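Lornwood Amateur Boxing Club
Progress report on the second half of the grant year
Prepared for the Purkance Community Sport Fund by Vojtěch Rusnák, head coach

Membership

The club closed the period with 49 carded boxers. The junior class grew the most, mainly through the after-school sessions that started in March. Adult numbers held steady. We lost a few of the older teenagers when they left for college, and two of those have joined clubs where they now live and are still boxing.

The recreational class is kept separate from the carded squad. It does not spar. Attendance there goes up and down with the weather and the school calendar, and it was poor during exam weeks.

Competition

Six of our boxers had their first bouts. Four won and two lost, both on points. One of the losses was close and the other was not. The boxer in the second case had been moved up a weight on short notice after his original opponent pulled out, and looking back I should have turned the match down. We now accept a change of opponent only if the weight and the number of bouts are both within the limits we agreed to when the card was made.

Our senior welterweight, Malý, boxed three times. He won a unanimous decision at home and a split decision on the road, then lost in the regional semifinal to a taller southpaw who kept him at the end of the jab for two rounds. He did his best work in the third, when he started going to the body, but he was too far behind by then. He has since been working with left-handed partners on Monday nights and will enter again next season.

The home show sold out. Ten bouts were planned and eight took place. One was lost to a failed medical and one to an opponent missing weight. The ring was up by noon and the first bout started on time at 7 p.m. The second half ran late after the interval, and several parents with small children left before the last two bouts. Next time we will put the juniors on first and shorten the interval.

Coaching and safety

Two assistant coaches passed their level one course. A third has done the classroom part and still needs to finish her supervised corner hours. All coaches have current first aid and concussion certificates. The club had one concussion in the period, in sparring. The boxer was stood down for the full required time, was cleared by his doctor, and came back to bag work before contact.

Sparring is now logged in a notebook at ringside with the names, the rounds and the glove size. The log was slow to catch on but has been filled in properly for the past two months.

Equipment

The equipment line in the grant was $2,320. It was spent on headguards, 16-ounce sparring gloves, two heavy bags from Urko, and a replacement canvas. The canvas took the largest share. The first one delivered was cut for a smaller ring and had to go back, which cost us three weeks with the old one taped at the seams. The supplier paid the return freight. Nothing is left in this line.

The ring ropes were not in the original budget. They are sagging on the side nearest the door and have been tightened twice. They will do for training, but the inspector has told us they need to be replaced before another home show. We are raising that money ourselves through gate receipts and a sponsored skipping day.

Problems carried over

Hall time is still the main limit. We have the gym four nights a week and share one of them with a futsal league, so the carded squad trains in a smaller space that evening. We asked for a fifth night and were put on the waiting list.

We have also had trouble finding bouts for our girls. Three are ready to compete and have been matched only once between them. I have written to clubs in the two neighboring regions and have one offer for a home-and-away pairing in the fall.

Plans for the next period

Enter four boxers in the regional novice championships. Finish the third coach's certification. Replace the ropes. Hold one home show, with a shorter card than last time. Start a separate girls' session if hall time allows.

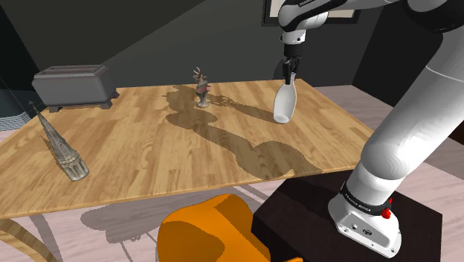
Will the club need more equipment money before the next home show?
The ropes are the only item that has to be replaced before then, and the club plans to pay for them from gate receipts and the sponsored skipping day.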